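Travura Handling Lab: Equipment Planning Gallery

Bench equipment under review for the next purchasing round. Page maintained by Nghĩa Đồng, updated 28 July 2021. 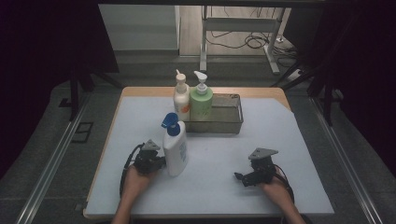
When should spare parts be ordered?

Order them with the main equipment, on the same purchase order. Parts bought later are quoted separately, carry their own freight charge and go through approval a second time. The Jiang quote holds its spares price for 52 days and covers jaw pads, cables and mounting screws.

Pump bottles and wire basket, two hand-held grippers on the bench. The grippers are budgeted as a pair, with one cable per unit. Cables are listed as a consumable, and the February order was short on them.

Notes for the budget sheet

Grippers. Two suppliers have quoted, Ollden and Vodow. Ollden delivers in 8 weeks and includes top plates. Vodow delivers in 21 days, plates extra. Both quotes exclude import duty. Compare landed cost, and enter the figure on line 42 of the sheet.

Work surface. A plain pale board laid over a wooden table is sufficient for bottle and basket tasks. Boards are charged to furniture. Request one replacement per table per year.

Test objects. Pump dispensers differ in shoulder shape, width and nozzle direction, so a mixed set is specified. Buy duplicates of each type at the outset; packaging changes without notice and a matching bottle may not be available later. Charge to lab supplies.

Containers. Wire mesh, with an open top and a thin rim. Record the inside dimensions on the request form. Suppliers usually list outside dimensions only.

Power and cabling. Count outlets before fixing table positions. Electrical work is quoted by facilities and has to be entered as its own line, including where the quote is zero.

Floor space. Allow for stands at the rear corners of each table and for an operator at the front. Requests that give the tabletop size alone will be returned.

Open items: Vodow plate price, duty rate on both gripper quotes, second quote for boards.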